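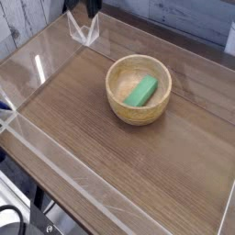
스컷컴(Skutcombe)은 탁상형 조작 로봇의 시험 작업대 구성과 기록 방법을 정한 내부 지침 ‘히르네로(Hirnero)’ 개정판을 2018년 5월 공개하고, 협력 기관인 히나리(Hinari)와 함께 적용에 들어간다고 밝혔다. 개정판은 작업대 가장자리의 차단판, 시험 물체의 초기 배치, 시험 중단 기준을 하나의 문서로 통합하였다. 목재 상판 둘레에 투명 아크릴판을 세우고 둥근 나무 그릇 안에 녹색 직육면체 블록을 비스듬히 놓은 구성도 지침이 허용하는 배치에 해당한다. 그릇과 블록의 상대 위치는 시험 기록지에 반드시 기재하여야 한다.

그동안 두 기관은 물체를 그릇에 담거나 꺼내는 시험을 각기 다른 양식으로 기록해 왔다. 물체의 방향을 적지 않은 기록이 많아 결과를 서로 대조하기 어려웠으며, 작업대 밖으로 떨어진 물체를 실패로 볼 것인지에 대한 기준도 일치하지 않았다. 스컷컴은 지난 1월부터 기존 시험 기록 약 100건을 검토하여 이번 개정안을 마련하였다.

개정판은 총 8개 장으로 구성된다. 주요 내용은 다음과 같다.

- 차단판은 상판의 모든 변에 설치하며, 모서리 연결 부품의 고정 상태를 시험 시작 전에 확인한다.
- 시험 물체와 용기 외의 물품은 상판에 두지 않는다.
- 동일한 초기 배치로 10회를 연속 수행하고, 중단된 회차도 삭제하지 않고 사유와 함께 보존한다.
- 물체가 차단판에 닿은 경우와 차단판을 넘어간 경우를 구분하여 기록한다.
- 사람이 차단판 안쪽으로 손을 넣을 때에는 로봇의 구동 전원을 먼저 차단한다.
- 차단판의 긁힘이 관찰용 카메라의 판독에 영향을 주는 경우 해당 판을 교체한다.

지침 작성을 총괄한 로레인 로더(Lorraine Lowther) 시험표준실장은 “성공률만 적힌 기록으로는 다른 시험실에서 같은 조건을 재현할 수 없다”며 “물체가 어디에 어떤 방향으로 놓여 있었는지를 먼저 남기도록 순서를 바꾸었다”고 설명하였다.

히나리의 이바나 바리엔토스(Ivana Barrientos) 안전관리 책임자는 “투명 차단판은 물체의 이탈을 막는 설비이며 작업자 보호용 방호장치를 대신하지 못한다”고 강조하고, “개정판에서 두 용도를 별도 조항으로 나눈 점을 현장 담당자들이 숙지해 주기를 바란다”고 말하였다.

개정 지침은 두 기관의 신규 시험에 우선 적용된다. 이미 진행 중인 시험은 3개월의 유예 기간을 두며, 이 기간에는 종전 양식과 새 양식을 병행할 수 있다. 작업대 부품을 공급하는 누녜스(Núñez)는 차단판과 모서리 연결 부품의 치수표를 지침 부록에 맞추어 제공하기로 하였다.

지침 전문과 시험 기록지 양식은 스컷컴 시험표준실에 신청하여 받을 수 있다. 적용 과정에서 제기된 의견은 같은 부서에서 접수한다.

문의: 스컷컴 시험표준실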